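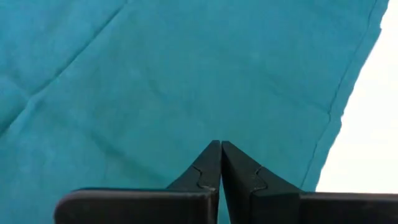
A Day at the Brodonano Open House

I left home at six in the morning to watch strangers play a game about running a ferry office. My wife asked if I would be paid for this. I said there would be sandwiches.

Brodonano opens its studio to the public once a year, and on November 22, 2018 the public was mostly people like me: adults with opinions about inventory menus. The company makes slow, kindly management games, the sort where the worst thing that can happen is you run out of rope. The new one is called Wainwright. You inherit a ticket window, one leaking boat and a timetable written by somebody who hated passengers.

The studio is over a tile showroom. I went up the wrong stairs first and was very nearly sold a backsplash.

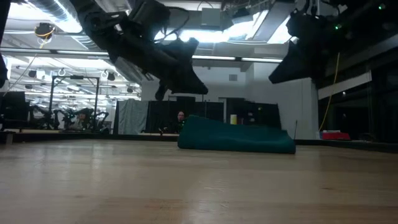

Page last changed: November, two days after the visit (spelling of Mestar fixed, twice)

Leonidas Margaritis, the lead designer, met us at the top of the right stairs. He has the calm of a man who has explained tide mechanics many times. The tides in Wainwright run on a fixed cycle, he told us, and early testers were so cross about missing them that the team added a bell. Then the testers were cross about the bell. It now has its own volume slider, placed above the one for music.

We were let loose on the demo in groups of 6. It covers the opening week at the harbor and took me 57 minutes, partly because I spent a long time choosing a hat for my clerk. There are 298 items of clothing in the character creator, and I'd put the number of dignified ones at 9. My clerk went to work in a sou'wester and a bow tie. The passengers didn't comment, though one of them asked for a refund.

What I liked: you can hire your rivals. A woman from the competing line came to my window to complain, and I found I could offer her a job in the middle of the complaint. She took it and then complained from the inside. What I liked less: the map screen, where every island is the same shade of oatmeal. I sent a boatload of goats to a convent. 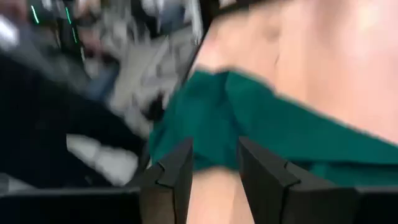

The goats, I was told, are a known issue. So is the convent, which will accept any cargo at any hour and pays far too well for it. Leonidas asked us not to spread this around before launch, and then showed us how to do it faster.

After lunch (the sandwiches were real, and mostly egg) Ho-yin Huang gave a talk on the sound. She recorded the boat engines on Mestar, the old car ferry across the bay, over a cold week in October, and played us the raw takes. The best one had to be thrown out because a deckhand can be heard all the way through it, describing his knee. She kept the knee in her own folder. I would buy that as a soundtrack.

She also let us try mixing a storm. Mine sounded like a dishwasher with a grudge. A boy of perhaps ten took the chair after me and made something that had the back row looking at the ceiling.

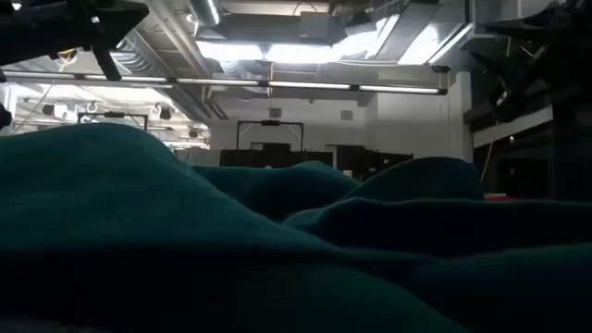 Will Wainwright have multiplayer?
Two players can share one ferry office at launch, on the same machine or online, and there are no plans for more than that. Leonidas said they had tried four and the line for the ticket window became all staff.

Saves from the demo won't carry over to the full game, so my clerk and his hat are gone. The port to the Nadis handheld is coming later and was running on one unit by the coat rack, with small but readable text and a battery that gave out just as I docked.

I bought a mug on the way out. It has the bell on it.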